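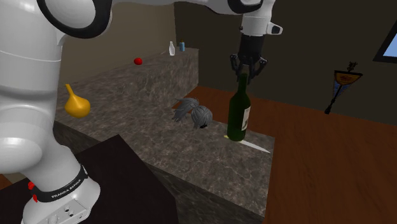 Which controller did you keep for the bottle?

The joint impedance one, with the gripper force turned down, and I will write below why I needed the whole day to decide it.

March, late evening

I began before eight with the kitchen simulation and two controllers to compare. The first is the position controller we have used since the Stumberg tests. The second is the impedance controller which Adelino Bragança sent me from Gandisholm, with a short note that said only "try softer." The task is the same for both: go above the wine bottle, close the fingers on the neck, lift, hold, put back.

With the position controller the approach is very exact. I like to look at it. But when my grasp point is wrong by 4 millimeters, one finger arrives first and pushes the neck, and the bottle leans before the second finger touches. Then the numbers from the contact solver become ugly. I made 210 runs like this in the morning and I saved all of them, also the bad ones.

The impedance controller is slower to arrive and it stops a little low, which I first believed was my mistake in the gravity term. I looked for this mistake until lunch. There was no mistake, I had only forgotten to add the mass of the hand. 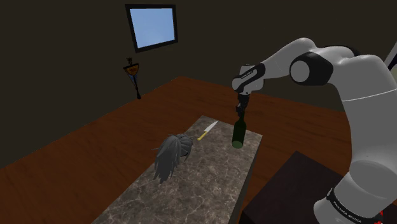 Page last changed: March, 23:40

After lunch the holding was much better. The arm lets the fingers find the neck by themselves and the bottle stays upright in most runs. I stopped each run after 3,000 steps, and in the first good one I let it continue to 3,092 because I was happy and did not look at the counter.

I have not touched the knife and the hair piece in the tests yet. Adelino wants the hair piece next. I am afraid of it, because the fingers are made for hard things, and I do not know how our contact model will behave with strands. Maybe the Zirnov fingers, which are wider, are the better choice there. I have only their drawing and must make the model myself.

I also read again the Nguyen-Tran notes on damping. Their value is higher than mine. I tried it for one hour and the arm moved as if it was in honey, so I went back to my own value and wrote both in the table.

Tomorrow: repeat the morning runs with the new controller and the same wrong grasp points, so that the comparison is fair. Ask Adelino which friction he used for glass. Buy coffee.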